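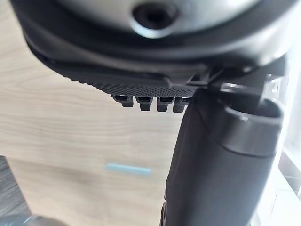

4.2 Putting things away at the end of the day

Tidying was recorded at two sites, Kerkside and Plellach, over the same weeks in November. Residents were asked to carry on as usual and to note each item they put away, where it went, and whether it had a fixed place. The logs from both sites together contain 1,102 entries. Of these, 317 concern items that had no fixed place at the time of writing. We call these unplaced items.

Unplaced items behaved differently from the rest. An item with a fixed place was normally returned to it in one move. An unplaced item was often moved to a second surface first - a chair, a stair, the top of a cabinet - and entered in the log again later the same evening. Mail, chargers and single gloves are typical. We kept repeat entries in the totals, as each one is a separate decision by the resident, but we marked them so that they can be left out of the comparison in Section 5.

Most tidying took place in short bouts. A bout ends, in our coding, when no entry is made for 20 minutes. This limit follows Navickas, whose coding scheme we used with 2 changes: dishes left to soak count as put away, and laundry counts only once it has left the room. The second change lowers the Plellach totals, where clothes were folded in the living room and often stayed there overnight.

Residents at Kerkside tended to start with the floor and work upward. At Plellach the usual order was table first, floor last. The order did not depend on who was tidying, and it held when the evening meal was late. Figure 4 is from Kerkside.

Figure 4. Kerkside, November. 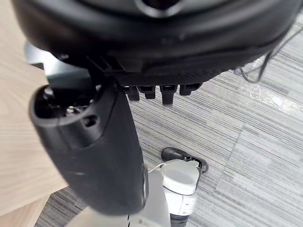 Anneliese Janssen objected, on reading a draft of this section, that starting with the floor may say more about the number of shelves in a home than about habit. Where shelves are full, she wrote, "the floor is simply the next shelf down," and it has to be dealt with before anyone can walk across the room. We did not measure shelf space and cannot rule this out. Heike Ruppert repeated the coding for the Kerkside logs with shelf entries removed, and the order stayed the same.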